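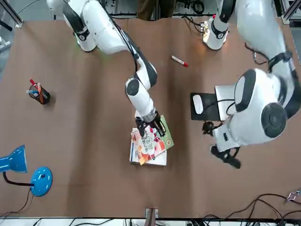
**Figure 2.** Desk-clearing task on the two-arm station. The right arm (left side of the figure) holds the book stack; the left arm's gripper is open near the mouse pad.

## 4. Student Task Design and Data Collection

### 4.1 Course setting

The work reported in this section was carried out in the project half of Taten, a one-term laboratory course in robot manipulation. Students enter the course with one prior class in kinematics and, in most cases, no experience with physical hardware. Each team of 2 designs one tabletop task, writes a short protocol for it, records demonstrations by teleoperation, and trains a policy on the result. Task proposals were reviewed by Zacharias and Sandhu before any arm time was assigned.

The desk-clearing task in Figure 2 was proposed by Gill and Dmytriv. Its stated goal is to bring a set of ordinary desk items into a fixed layout: books stacked, pens in the holder, mouse on its pad. The team chose it over an earlier block-sorting proposal on the grounds that block sorting had been attempted in both previous terms and gave little information about how a policy handles thin or overlapping objects.

### 4.2 Workspace

The table is covered with brown paper, which is replaced when it tears or when tape marks from a previous team remain visible. Items for the task include two books, a mouse and mouse pad, a pen holder with pens, a red-capped marker, and a blue desk lamp. The lamp is never moved during an episode and serves as a fixed obstacle. Its cord was the subject of some discussion; the final protocol requires that it run toward the near left corner, clear of the book area.

Both arms carry two-fingered grippers. The two books differ in thickness, and the protocol permits the upper book to be rotated with respect to the lower one at the start of an episode. In the state shown in Figure 2, the corners of the upper book overhang the white book beneath it. This condition proved the hardest to specify in writing. The first version of the protocol said only that the stack should be "uneven," and the two operators read that word differently. The revised version gives a range of angles and a printed template.

### 4.3 Demonstrations

The team recorded 40 demonstrations per start condition. Operators alternated after each block of episodes, and an episode was discarded if either gripper struck the lamp or if an item left the paper. Discarded episodes were logged with a one-line reason but were not used in training. Thaweesak maintained the logging scripts, which write joint positions, gripper commands and images to a shared directory under the episode number.

Policies were trained for 2,000 steps with the course default settings. Students were not allowed to change the network, only the data — a rule carried over from the first term, when most of the project time went into tuning.

### 4.4 Observations on student protocols

Two points recur in the lab notebooks. First, teams underestimate the effect of the idle arm. In the book-stacking phase only one gripper is needed, and the early protocol gave no rest pose for the other. Operators left it wherever the previous phase had ended, so that the same phase began from widely scattered joint states. A rest pose was added on 7/28/20, and all episodes recorded before that date were excluded from the final training set.

Second, reset time was not budgeted. Restoring the layout by hand took longer than the demonstration itself in most blocks, and the marker was the item most often left out of place. Gill's notebook proposes drawing outlines on the paper. The suggestion was declined for this task, as the outlines would be visible to the cameras and could be picked up by the policy, but it was adopted for setups where the paper is swapped before recording begins.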